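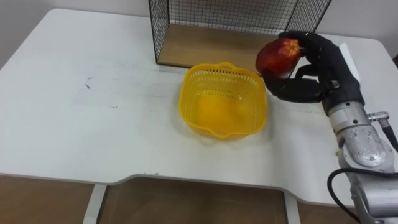 *Titelfolie: Drahtgitter mit Holzboden, vorne offen*

**Insektenschutz an Lüftungsöffnungen: Druckverlust und Wartung**
Sprechernotizen, Toon Van Beek

**Einstieg**

- Begrüßung kurz halten. Fragen bitte am Ende, außer zu den Einheiten.
- Thema eingrenzen: Zuluftöffnungen in Nebenräumen, also Keller, Technikraum, Vorratslager. Fenster und Türen bleiben außen vor.
- Projekt Culex nennen. Auftraggeber war die Firma Vanhove, Standort Drallska.

**Maschenweite und freier Querschnitt**

- Zwei Größen sauber trennen: Maschenweite ist der lichte Abstand zwischen benachbarten Drähten, Teilung ist Maschenweite plus Drahtdurchmesser.
- Der freie Querschnitt ergibt sich beim quadratischen Gewebe aus dem Quadrat von Maschenweite durch Teilung. Formel an die Tafel schreiben, steht nicht auf der Folie.
- Häufiger Planungsfehler: Die Öffnung wird nach dem Bruttomaß der Laibung ausgelegt, das Gewebe kommt später dazu. Der Rahmen verkleinert die Fläche zusätzlich.
- Ein Gitter gegen Nager hält keine Stechmücken ab. Umgekehrt ist ein feines Gewebe gegen Nager mechanisch zu schwach. Wo beides gefordert ist: zwei Lagen mit Abstand, die grobe außen.

**Druckverlust**

- Abhängig von Anströmgeschwindigkeit, freiem Querschnitt und Drahtform. Bei freier Lüftung steht nur ein sehr kleiner Antriebsdruck zur Verfügung, der Widerstand des Gewebes fällt daher stark ins Gewicht.
- Diagramm Drallska zeigen. Die Kurve für das verschmutzte Gewebe liegt beim Auslegungsvolumenstrom um bis zu 4 Pa über der sauberen. Achsenbeschriftung vorlesen, die Schrift ist klein.
- Messstellen lagen innen und außen auf gleicher Höhe. Windstille war Bedingung, deshalb Messungen nur im November und nur früh morgens.

**Einbau**

- Rahmen Jesetti: Gewebe umlaufend geklemmt, Keder in der Nut. Zum Reinigen ohne Werkzeug abnehmbar.
- Restspalt zwischen Rahmen und Laibung höchstens so groß wie die Maschenweite. In Drallska war das an zwei Öffnungen nicht eingehalten; dort wurde mit Bürstendichtung nachgearbeitet.
- Verschiedene Metalle an der Klemmleiste elektrisch trennen.

**Wartung**

- Reinigung trocken, von innen nach außen, weiche Bürste. Intervall nach Pollenlast festlegen, Vanhove hat vier Termine im Jahr vereinbart.
- Offener Punkt: Alterung beschichteter Drähte. Dazu liegen aus Culex keine Daten vor.
- Weiter mit der Diskussion, Diagrammfolie stehen lassen.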